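Wurko Boards > Workshop & Craft Room > Tables and surfaces

Grid paper on a wood table – how do I keep it flat and clean??

Ok quick one, typing this on a break. We share a back workshop and the main table is light wood, nice table, want to keep it that way. A while back I covered it with big gridded paper so we could line stuff up without measuring every single time. Works great for that. Sheets weren't big enough so it's a few panels joined together and then masking tape on the corners.

Problem is everything else. It picks up marks. Little dark specks all over, no idea if that's dust or graphite or stool rubber. I tried wiping with a damp cloth once and the paper puckered, took all night to lay down again and it never really did.
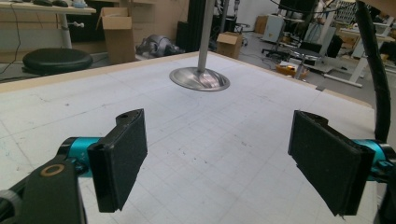 Specks and grid lines, plus the metal stand. Boxes on the floor behind.

Second thing is the metal stand. Tall pole, heavy round base, hook at the top. Lives on the table because there's no good place for it on the floor (see boxes). When someone drags it insted of lifting, the base catches on a seam and pulls it open. Taped the seams from underneath, didn't last a month.
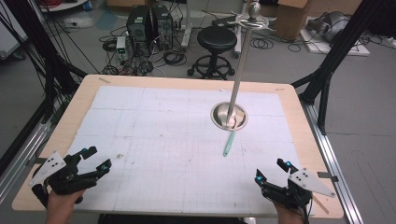
And the tape. Beige masking tape, the cheap stuff. Fine for a few weeks, then it goes crusty and I'm scraping it with a fingernail. Don't want to take the finish off the wood border.

So, what I need to know:

– can you clean paper like this at all or do I just swap it
– better tape??
– anything to put under the stand so it slides without ripping

Budget is small. Replacing the lot cost me 17 dollars last time and I don't want to do that every couple months.

Posted by seamripper_no

2 replies, 3 comments

benchrat

Don't clean it with water, ever. You found that out. Dry eraser, the soft white block kind, or one of those crumbly drafting bags you roll around. Gets graphite and most dust. Won't do anything for grease. Brush the crumbs off toward the edge with a soft brush, not your hand, hands are greasy.

For the stand – felt. Stick-on felt, cut a ring to fit the bottom of the base, done. Clean the metal first or it falls off. If the rim has a rough spot knock it down with 400 grit before you stick anything on. Felt picks up grit though so turn it over and look at it now and then, otherwise you've basically made a sanding pad.

Tape: painter's tape, the low tack one. Swap it before it gets old. Thats the real trick with any tape, you left yours on too long. For what's stuck now, hair dryer on low, peel slow and flat, back over itself. Leftover goo comes up with a bit of cooking oil on a rag, but keep it off the paper.

Comment from seamripper_no

Thanks!! Did the eraser bag tonight, took up a lot of the grey. Some specks are just in the paper now I think. Haven't done felt yet. Does the felt leave fuzz? Everything ends up on that surface and white shows all of it.

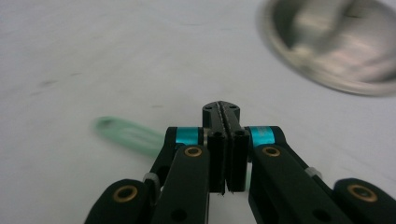
Gökçe: A little fuzz in the first week, then it stops. Cork is cleaner but it doesn't slide, so you'd be back to dragging seams. Get the dense felt.

benchrat: ^ yes, dense. The fluffy craft store kind is useless

glueandhope

I'd go a different way. Stop using paper. Get a clear vinyl cover, the stuff sold off a roll for dining tables, lay it right over the grid and trim it with a knife even with the wood edge. You still see the lines. Wipes clean. I've had the same sheet down 11 months and the paper under it looks new.

Couple warnings. It smells for a few days, open a window. It comes rolled so it'll curl up at the ends at first, put books on it overnight. And don't tape it down hard, it moves a bit with the heat and you get a bubble in the middle. Double sided tape at the two far corners was enough for me. Shiny vinyl throws glare off a ceiling light, so ask for matte if you're trying to read fine lines.

The seams: butt the panels edge to edge, don't overlap. Overlap is what your stand is catching on I bet. Tape on the back the whole length, not little bits. Line up the grid at one end and work along, don't start from the middle, I did that and ended up off by half a square.

Also lift the stand lol

Marked as helpful by seamripper_no. Ordering the matte vinyl, keeping the felt idea too.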